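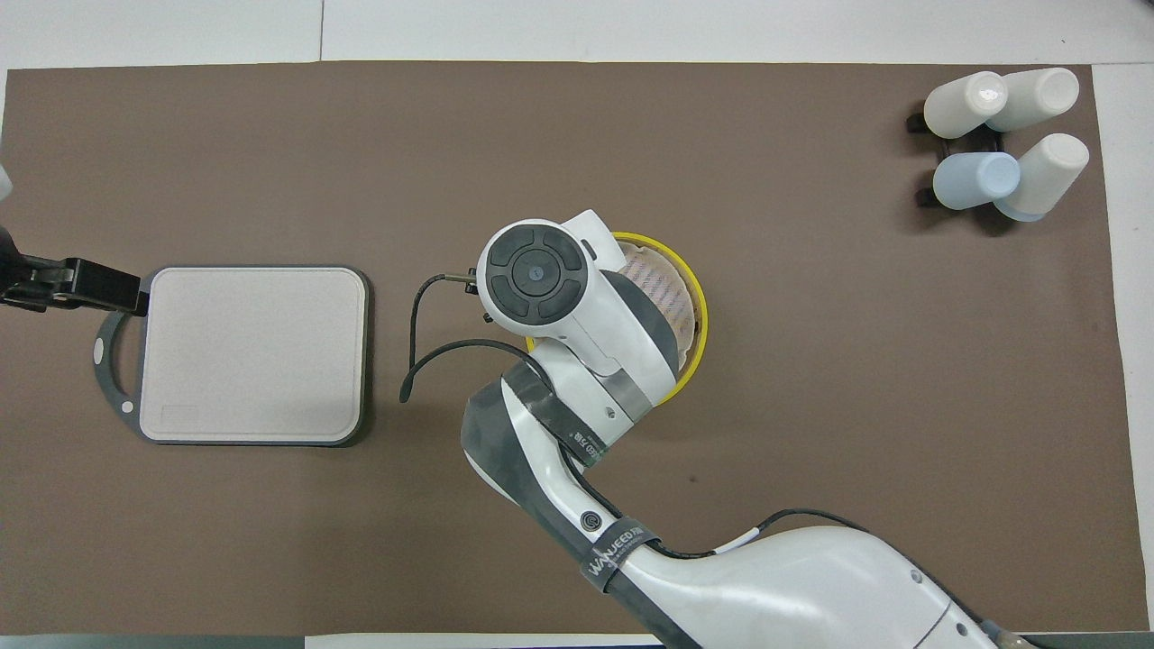 According to Murali Suvarna, I'm being too hard on them. He left a long comment under my first post on the Rodatine trial, and the short version is that any arm you can get working on a tabletop in one afternoon would have cost a small lab its whole year's budget when he started out, and that I should quit whining about the subscription.

Fair enough, Murali. I'm going to whine about the subscription anyway.

For anyone who missed the first post: Rodatine is a package sold by an outfit called Fludbridge. You send them a list of the small bench chores you're sick of doing, they send you an arm, a mat, a few fixtures and a login, and for three months you pay a trial rate while their software "learns your bench." Those are their words. After that it's $2,409 a quarter, and the arm stays theirs. I run a small business making up color samples for ceramic glazes, so my chores are dull ones. Pick up a bottle, tip it over a bowl, put it back. Move a tray from one side to the other. Do it again until lunch.

The sales page says setup takes under an hour. Mine took most of a day, and a good part of that went on the mat. The software wants the fixtures in particular places, and if you put the bottle holder where your hand would like it, you get an amber warning and a link to a help page. The help page tells you to contact support. Support is Begoña Cantero, as far as I can tell all of it, and she's very good. She answered me at 7 in the evening and fixed in four minutes what the help page couldn't. I'd pay for Begoña. I'm less sure about paying for the rest.

Now the part they advertise hardest, the success rate. I kept a tally, which is the kind of person I am. I ran 317 bottle picks and threw out the first batch, when I was still getting the holder position wrong. That left 200 that I'd call a fair test. The arm got 171 of them with no help from me. The brochure says "near perfect." I wouldn't hire a person who dropped or missed one bottle in seven, and I certainly wouldn't pay them quarterly in advance.

Most of the misses were dull too. It closes a little early, nudges the bottle, then goes through the whole pouring motion holding nothing at all. It doesn't seem to know. There's supposed to be a grip check and I have the box ticked. Begoña says an update is coming. No date on it.

Trays went better. If the tray starts out square to the mat it gets moved and set down where it should be, and I stopped watching after the first morning. Turn it a few degrees and you're back to the amber warning.

Cables are my other gripe. Nothing in the kit tells you what to do with them, and I spent a silly amount of time making sure a loop of slack wasn't going to drag through a bowl of cobalt. Two clips in the box would have solved it. I bought my own.

I also asked for a quote from Sithole, who do something similar but sell you the hardware outright. It costs more up front and there's no learning feature, you just teach it the points by hand and it repeats them. I suspect that's all I need. The salesman at Fludbridge got a bit short with me when I said so, and told me repeating points was "yesterday's approach." Yesterday's approach might hold on to the bottle.

Murali also asked whether it saves me time. Some, on tray days. On bottle days I sit next to it with a coffee and one hand near the stop button, so no.

The trial runs until the end of January. If the grip update shows up before then I'll rerun the 200 and post the numbers, good or bad. Meanwhile, if anybody in the Likorthorpe area has a Sithole unit and would let me come and look at it for an hour, my email is in the sidebar.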